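FOR IMMEDIATE RELEASE

Namitz Opens Its First Toy Lending Library in Narnomport This May

Three hundred members, one very full storeroom and a door that finally opens to the public

NARNOMPORT – I've been writing press releases for other people for a long time, and this is the first one I've gotten to write about something I own, so bear with me if I get a little excited. Namitz, my toy lending library, opens its doors this May in the old Boonyarit building, two doors down from the bus station. If you have a kid, or look after one, or just miss the smell of a new box of crayons, you're invited!

The idea is simple. You join, you pick out toys, you take them home for a month, and you bring them back when the month is up (or when your toddler has moved on to the salad spinner, whichever comes first). A family membership costs $36 a year and lets you borrow up to five toys at a time. Grandparents can be added to a family card for free, and so can babysitters. There are no late fees. I thought hard about that one and decided I'd much rather get a puzzle back three weeks late than have a parent too embarrassed to walk in with it.

We've been running as a pop-up for a while now, mostly out of my garage and one cold winter in a church hallway, and 300 families signed up along the way. They put up with a lot. Pickups were on one evening a week, the lights buzzed, and you had to ask me for everything because the shelves were behind a folding table. In the new space you can walk right up and grab things yourself, and so can your kids. The lowest shelves are all for them.

The collection now stands at 3,000 items. There are train sets, dress-up clothes, board games, ride-on toys, a marble run that takes up most of a living room, and a lot of puppets. The baby and preschool shelves are the busiest part of the library by a mile, and building and shape toys go out more than anything else we have. I can never keep enough of them in.

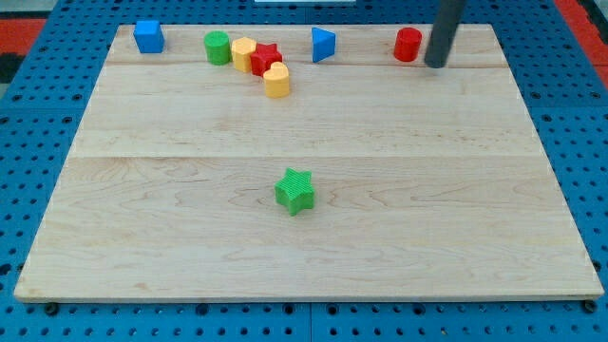
Colorful plastic shape blocks on a maple board.

I get asked about cleaning more than anything else, so let me get into it. Every toy that comes back goes into a bin by the back door and doesn't go out again until it's been washed, dried and checked. Plastic gets soap and hot water. Wood gets wiped down and air dried on racks. Fabric goes through the machine, and anything with a battery gets opened up and looked over. If a piece is missing we put a yellow tag on the bag that says so, and you can decide if you care. With a jigsaw puzzle you probably do. With a tea set, your kid won't mind.

We're also starting something new called Lalo, and this is the part I can't stop talking about. Lalo is our morning play hour, held in the front room before the library opens for the day. It starts at 9:30 and it's meant for kids under four and whoever brings them. We put out a different mix of toys each time, there's a rug, there's coffee for the grownups, and that's pretty much the program. No songs unless somebody starts one. Room is limited to 20 children each morning, so please sign up ahead at the front desk or by phone. Lalo is free for members, and the first visit is free for everyone else too.

Opening day runs from 10 in the morning until 4 in the afternoon. You can join on the spot, and anyone who does will go home with toys that same day. We'll have a repair table where you can bring in one broken toy from home and we'll do our best with it – no promises on anything that has been in a bathtub. The building is step-free from the street, strollers fit through both doors, and there's a changing table in the restroom. Parking is behind the building and the entrance to the lot is easy to miss, so look for the green awning.

We're happy to take donations, with a few limits. Please bring toys that are clean and complete. We can't accept stuffed animals, car seats or anything that's been recalled, and we're full up on puppets for now (see above). What we'd really love is more for ages six to nine, especially games two kids can play without a grownup reading the rules out loud.

Reporters and photographers are welcome to stop by before opening day for a look around. Just call first so I can clear a path through the boxes.

About Namitz
Namitz is a member-supported toy lending library serving families in Narnomport. It lends toys, games and puzzles for children from birth through age nine.

Media contact: Namitz front desk, Boonyarit building, Narnomport

###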